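The Bin at the End of the Hall

Most houses in Mesmont have a place where small things go when they belong nowhere else. In the older row houses it used to be a kitchen drawer. Now it is more often a bin, kept near the back door or under the stairs, and it fills faster than a drawer because it has no lid to close.

Hye-jin Myung has been emptying other people's bins for a living since she left her job at the Tarawneh furniture store. She charges by the visit and brings two folding tables and a roll of paper bags. She does not bring labels or matching boxes. Her clients already own enough containers, she says, and buying more is how many of them got into trouble.

A visit starts on the floor. Everything stays in the bin for the first few minutes while she looks at what has settled where. Toys and blocks usually get pulled out first, as they are easy to recognize and somebody in the house will want them back. Packaging goes next. Clear plastic is the worst of it, in her view, because it takes up room and hides whatever is underneath. What remains is the slow part: bits of metal, odd pieces off appliances, things with a wire or a loop on them that might still belong to something.
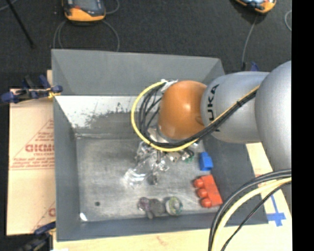

Myung said she gives the small parts one chance. They go into a paper bag with the month written on it, and if the household has not gone looking for anything by the time the next visit comes up, the bag leaves the house. She would not say how often people ask for something back, only that it is usually a screw.

The blocks get different treatment. Families with children past the age of playing with them often hold on to a few strays long after the rest of the set has gone. Myung asks whether there is a set. If there is, the stray goes to it that afternoon, even if that means a trip to the attic. If there is no set, she suggests the exchange shelf at Nolis, the secondhand shop on Doro Street, where loose blocks are sold by the scoop.

The shop took in 400 bags of mixed toys last year, most of them in November. Staff there sort by type and wash the plastic pieces in the back sink before putting them out.

A typical bin takes two hours. The largest she has done took 4 and came out of a garage, where it had been used for Christmas lights, plumbing parts and a broken train set. The owner kept the train.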